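Collecting with the Nameck hand tool: questions we get a lot

What is a "take"?
One take is one person doing one small task from start to finish with the hand-held gripper. You squeeze, the camera on the tool records, and the learning system later studies what you did. Our January batch had 173 takes. We're going for 200 in this one!

Do I need any robot experience?
None at all. Ariel Lumbao trains every new collector, and most people feel comfortable after 18 takes or so of plain practice (blocks first, then the fun stuff).

Why so much jewelry?
We love jewelry! A string of beads changes shape whenever it's touched, so every pickup is a little different, and the model gets to see all that variety. Bracelets, short strands, big beads next to small ones — bring them on.
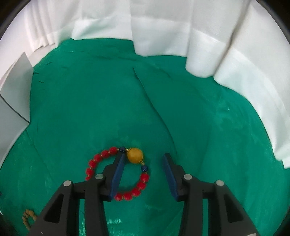

Red-bead bracelet on the green cloth, with one finger pad just inside the loop.

Should I smooth the cloth between takes?
No, leave the creases alone. Stotard, our training setup, needs to cope with real fabric, and a few ridges are welcome. Do change where the bracelet lies and which way the big bead points.

What if I drop something?
Keep recording and try again! Recoveries are some of the most useful examples we have. Stop only if a bead rolls away or a string breaks, and mark the take "incomplete" in the log.

How fast should I move?
Slower than you'd like at first. Jummai Ugwu reviews the recordings and had to set aside 37 from January where the approach was too quick to follow.

Can I suggest objects?
Please do — write them on the list by the Flikholm shelf.

Last updated Aug 1, 2025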